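November, bench 2, Troltby cell
Entry by E. Nyitrai, with additions from Musyoka

Left arm stopped again during the table-clearing task, third time since we changed the finger pads. Same fault on the Herard controller each time: gripper current over limit, arm holds position, brakes on. Wrist camera views of the work at the purple dish are pasted in before I go through the log.
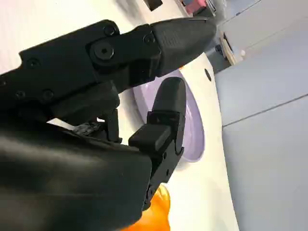
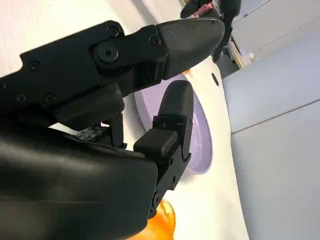
Wrist camera, gripper at the purple dish. Orange item at the bottom edge in both.

What the log says. The run started at 10.40 and went through 17 picks without trouble. On the next one the fingers were told to close to the rim width and the current climbed straight to 94 per cent of the limit, stayed there for about a second, then went over. Arm held. The other arm carried on for two more moves before it noticed, and I don't like that at all. It should stop when its partner stops. Musyoka says the link between the two goes through the Kinyua box and that the stop message is only read between moves. I had assumed it was read all the time.

I pressed the stop button before reaching in. The brakes were on but the fingers were still under load, and the dish would not come free by hand. Had to back the fingers off from the pendant in small steps. No damage to the dish. Light scuff on one fingertip pad, on the side that meets the rim.

First guess was a bad width value in the task file. Checked it, and it is the same as last month. Second guess was the pads. The new ones are thicker than the old ones and the open and closed positions were never taught again after the change. So the controller thinks it has further to close than it does, and pushes. On soft things you would not see it. On a hard rim you do.

Tried it with the task stopped and nothing in the fingers: they meet early, and the current rises before the closed position is reached. That fits.

Done so far:
Taught open and closed positions again on the left gripper.
Dropped the closing force from 100 to 70 per cent for anything with a hard rim.
Marked the scuffed pad with tape. Leave it on for now, I want to see if the scuff grows.

Ran seven picks on the dish afterwards at slow speed with no fault. Not enough to call it fixed.

Still open:
Right gripper has the same new pads and has not been taught again. Do not run it at full force until it has.
Stop message between the arms. Musyoka is writing to Clerklow to ask whether the read can be moved inside the move loop. Until we hear back, both arms at slow speed and one person standing at the button — the whole run, not only the start.

M.S., 15.20: right gripper checked, it meets early as well, by a little less. Will teach it tomorrow morning.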